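Planning a Folding Setup for the Laundry Room or Workshop

Most people who write to us about automating the folding have already picked a machine. They have a price in mind and a shelf cleared, and they want to know if it will do towels. The better place to begin is the pile itself. Spend a week writing down what gets folded in your home or small business, item by item, before you look at a single catalog.

One reader, Evelien Willems, kept such a list for the month of December in a house that also takes in mending. Her total was 763 pieces. Of those, 511 were flat things: towels, pillowcases, napkins, dishcloths. The rest were shirts, jeans, sheets and children's clothes. Her list made the decision for her. A machine that handles only flat pieces would still take care of most of her pile, and it costs a good deal less than one that claims to do everything.

Denim belongs on its own line. It is thick at the seams and stiff at the waistband, and a pair that is already folded in half behaves more like a book than a cloth. Any gripper you are thinking about should be tried on jeans as well as on a T-shirt.

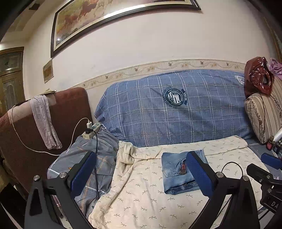 Page 3

Pads before motors. The part that touches the cloth wears out first. Look for textured or ribbed pads that can be changed with an ordinary screwdriver, and ask for the price of a replacement pair before you ask for anything else. Hapeta sells its pads in pairs. Pivau sells them only with the whole finger, and the bill grows quickly if you fold every day. Put two spare sets in the first year's budget.

Opening width. Measure your thickest folded item with a ruler and write it down. The fingers need to open wider than that, with room to come in from above. Sales sheets usually give the widest opening in good conditions – ask for the usable figure with the pads fitted.

Where it will work. Sofas and beds are where most folding gets done at home, and they are poor places for equipment. The surface gives way, the sheet underneath bunches up, and a finger that presses down can pick up the sheet along with the jeans. If you can spare a firm table, plan for the table. If you can't, a board laid under the sheet is cheap and helps a lot.

Power. Count your outlets. A gripper, a camera, a laptop and a phone charger will fill a power strip, and a strip resting on a seat cushion gets buried in cloth sooner or later. Price a wall-mounted strip and a few cable clips along with everything else. Keep cords off the folding surface so they don't end up inside a sleeve or under a finger.

Hand-held or mounted. A hand-held gripper is the cheaper way to learn what you need. You carry it to the cloth and find out which grips hold and which slip. A mounted arm comes later, if it comes at all. Wellex rents hand-held units by the month, and one month is enough for most households to decide. Evano only sells outright, but takes units back in the first 3 weeks.
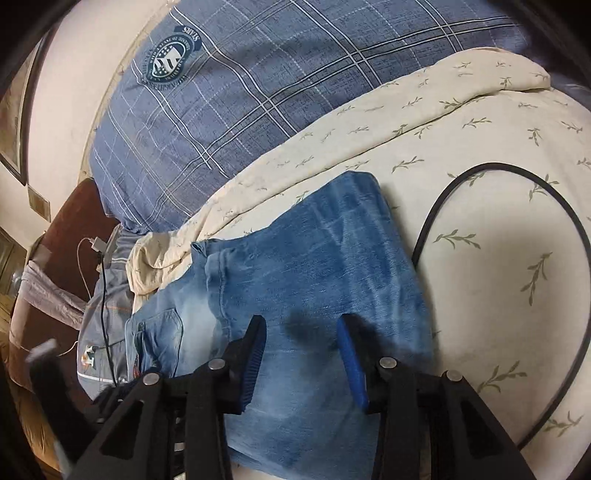
Folded denim on a printed sheet, with the finger pads set on either side.

When you try one out, use your own laundry. Shop samples are new cotton, pressed and square. Bring a faded pair of jeans, a fitted sheet and something with a lining. Pick each one up, move it a foot to the side and set it down again. Write down what slipped and where you had hold of it.

Leave part of the money unspent. Put the purchase price on one line and set aside a quarter of it for pads, cables, a lamp and the table. Light matters if the system uses a camera, as pale sheets and pale denim can be hard to tell apart in a dim room.

Last, check the noise and the storage. A rented unit in its case takes up the space of a sewing machine, and the case should close with the charger inside.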